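Drawer task notebook, February, Mulska bench

9:10 am. Coffee in hand, picking up where I left off with the drawer set. The goal for this batch is 50 clean examples of "open the top drawer" to hang onto the Grovano set, which stands at 2794 episodes and has hardly any drawers in it (lots of cups, lots of folding, I could scream). I'm teleoperating all of it myself so the style stays the same. If somebody else wants to take a shift later, please start a new session folder, don't mix your runs into mine!

Setup for anyone repeating this: the little two-drawer chest goes on the blue pad, the pad goes in the middle of the white table, front of the chest facing the operator side. Leave a good strip of pad showing in front. I tried it straight on the tabletop first and the whole chest came forward with the drawer, every single time, which was funny twice. The pad grips well enough that I've stopped thinking about tape.
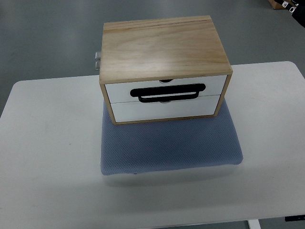

Start state, both drawers shut, arm out of view.

Reset is by hand. Push both drawers in until they sit flush, square the chest up to the pad by eye, step back past the floor line, then start the recording. I'm shifting the chest a bit between runs on purpose, a finger's width or two left or right and now and then a slight twist. The old Thaweesak recordings had everything in exactly the same spot and the policy we trained on them was hopeless as soon as you bumped the table. Let's not do that again.

10:40 am. Okay, the grasp. The black handle is a long loop and it hangs down over the seam to the lower drawer, so there's more than one sensible way to take hold of it. I've been using two and labeling them in the notes field:

"over" = fingers come in across the top front edge, thumb drops down in front, close, pull.
"hook" = fingertips go behind the bar with hardly any thumb, pull.

Over is slower but it feels a lot more secure in the glove. Hook is quick and looks great until the bar slides off the fingertips halfway.
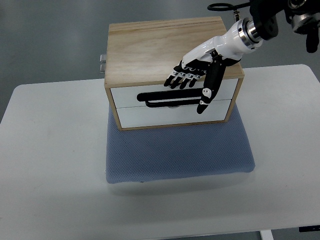

My plan is to keep both in, provided the label is right. What I don't want is the in-between version where I start out doing an over, get impatient and finish as a hook. I caught myself at it in episode 423 of the old drawer log and it was painful to watch back. If the hand hesitates for ages before closing, same thing, bin it. The model will learn the dithering faster than it learns the drawer.

Other reasons I'm throwing runs out so far: chest lifts off the pad at the front, I hit the lower drawer on the way in, recording started before the arm was back at its start pose. That last one is pure carelessness on my part and I've now got a sticky note on the monitor about it.

1:30 pm. Back from lunch and the hand had drifted a little in calibration, so I redid the finger zero before recording anything. Worth doing after any long break, I think. The thumb is the one that wanders. Also changed the approach: I'd been coming in from the same height on every run, so for the afternoon I'm starting some with the hand well off to the right and level with the top of the chest, and others from up high. More varied paths in, same finish.

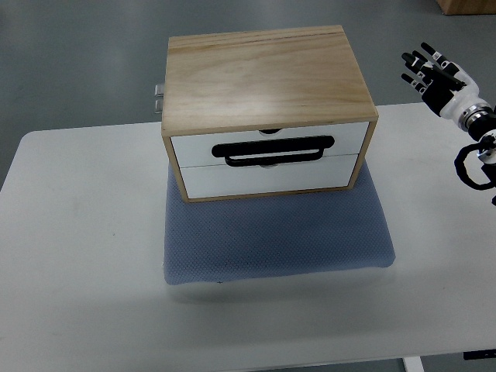 Zusier read the morning notes over the shared page and thinks I'm being too strict, and would rather keep the failed pulls with a "fail" tag so we can train a success detector on them later. Fair point, and storage is cheap. The Zusier suggestion is also to record a few runs where the operator misses, backs off and tries again, because at the moment the set has no recoveries at all.

I'm half convinced. From now on failures go into their own folder with a one-word reason (slip, lift, bump, early) and they don't count toward the 50. Recoveries I'd like to do as a separate block on a different day, deliberately, when I'm fresh. Mixing them in while I'm tired just gives us sloppy runs with a fancy name.

2:55 pm. Slower going. The hard bit is getting the fingers down to the bar without the index finger sticking out on its own. When I relax my hand in the glove, my index straightens before the others do and the robot copies it faithfully, bless it.

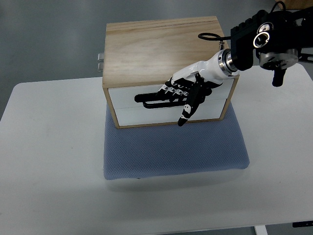
I've tightened the glove strap one notch and I'm making a loose fist before each run, which seems to help. Might also try the smaller glove from the Mulska drawer kit if I can find where it's been put.

To do before the next session:
- rename the morning files so the grasp label is in the name
- check that the wrist view and the head view still line up in time
- ask whether we want the lower drawer as its own task (it has no handle like the top one, so it'd be a different motion altogether)
- charge the foot pedal!!

4:20 pm. Stopping here, my shoulder has had enough. Arm parked, glove on its hook, files copying over to the Grovano disk.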